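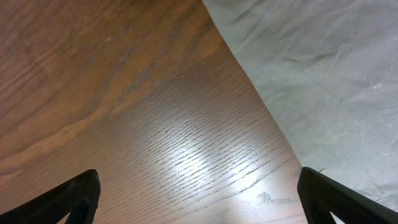
## Come and try the Grellby two-arm kit with us

Hello! I'm Despina Nikolovski and I look after the home trials at Somatberg. We sell a tabletop kit called the Grellby (two arms, one rail, a gripper on each arm) and we're after people who'd like to spend a few sessions with it and tell us what they think. Grumbles very welcome, I've got a whole notebook for them.

The work is cloth. Folding it, shifting it, picking up one piece when there's another lying half under it. You'd be guiding the arms through it while we sit nearby with tea and try to keep quiet.

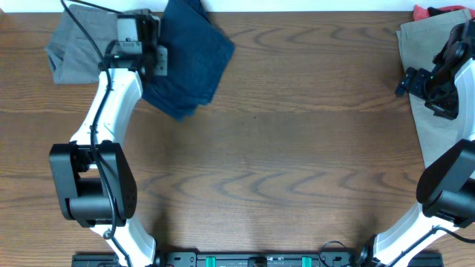
You don't need to know anything about robots, and I mean that – I'd never touched one before I came here, and my first go at a tea towel was dreadful! What we do need is a bit of patience, two working hands and a willingness to say out loud when something annoys you. If you fold clothes for a living, or you've got a big family and it only feels that way, please do get in touch.

### What you'd get

- £86 for each session, paid the same week
- 99 minutes at the table, breaks included (Romain Sabatier set the timer and won't budge)
- Lunch if you're on a morning slot
- £300 off a Grellby kit if you fancy one afterwards, which brings it down to £932

### What we'd ask

- Three sessions in July, at our place on Kneževič Street
- You're 18 or over
- No long necklaces or dangly sleeves near the arms, please
- A short chat with Zdenka Kelmendi at the end of each visit

We're most curious about the awkward fabrics, the thin wrinkly ones with seams in. Abla Zein writes our setup guide and she'd love to know which pages you skipped.

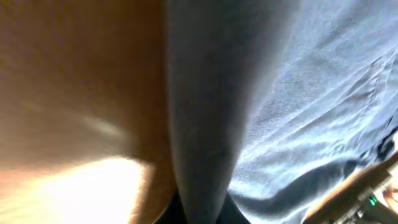

*Close up at the gripper, with pale blue fabric on the table.*

### How to put your name down

Drop a line to Walter Escobar at the Somatberg front desk, with your name, the mornings or afternoons you could do and a sentence or two about yourself. No CV needed. He'll ring you back for a quick natter and book you in.

Posted June 10, 2025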